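Cahier d'atelier, 31 janvier 2021 : démonstrations à la main, tâche « gobelet »
On a squatté la grande salle de réunion, table longue, gobelet blanc, deux pinces tenues à la main. Je note tout en vrac avant d'oublier.
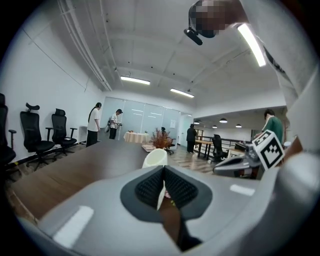 Ce qu'on voulait faire

Prendre le gobelet debout avec la pince gauche, le passer à la pince droite, le reposer debout un peu plus loin. Sur le papier c'est idiot, mais c'est exactement le genre de geste que la politique Porkell rate en boucle depuis qu'on a changé les mors (elle arrive trop bas et elle pousse le gobelet au lieu de le saisir). Donc retour aux bases : on lui remontre à la main, proprement, et lentement !

Réglages

Les patins en caoutchouc à picots, je les garde. J'avais un doute au départ, je trouvais qu'ils accrochaient trop au moment de lâcher, et puis en ouvrant bien franchement avant de reculer le poignet ça passe. À écrire en gros dans la consigne : OUVRIR, attendre, reculer. Le cube avec le marqueur noir et blanc doit rester tourné vers la caméra de l'autre pince pendant tout le passage de main. Quand je plie trop le poignet droit, je perds la pose et Zevby me remplit le trou par interpolation, ce qui donne des trajectoires superbes et complètement fausses.

Déroulé

Premier bloc assez moche, je démarrais tous mes gestes du même endroit sans m'en rendre compte. Au deuxième j'ai bougé le gobelet entre chaque prise et varié l'angle d'approche, beaucoup mieux. Total de la journée : 2 703 prises dans la base, toutes mains confondues, pour un objectif à 3 000. On n'y est pas mais je préfère ça à des prises bâclées en fin de séance, on sent très bien dans les courbes le moment où les épaules fatiguent.

J'en ai marqué 13 à jeter, presque toutes pour une perte du marqueur. La relecture n'est pas finie, donc ce chiffre va bouger.

Soucis

Les luminaires du plafond se reflètent sur la coque grise de la pince, et j'ai l'impression que l'exposition automatique n'aime pas du tout. Essayer en exposition fixe. Du monde dans le fond de la salle aussi, ça je le laisse, il faudra bien que le modèle s'y fasse.

La télécommande à distance façon D'Amico, j'y ai repensé tout l'après-midi : pour ce passage de main je la trouve trop lente, et on perd le toucher. Je la garderais pour les reprises, quand le bras est déjà bloqué quelque part et qu'on veut lui montrer comment s'en sortir.

À faire

Relire le deuxième bloc en entier, vitesse réelle.
Recaler l'ouverture zéro des deux pinces.
Lancer un entraînement court sur 2 000 prises, puis comparer avec la totalité.
Demander à Joswood s'ils ont encore des patins du même moule, les miens ne tiendront pas jusqu'en juin.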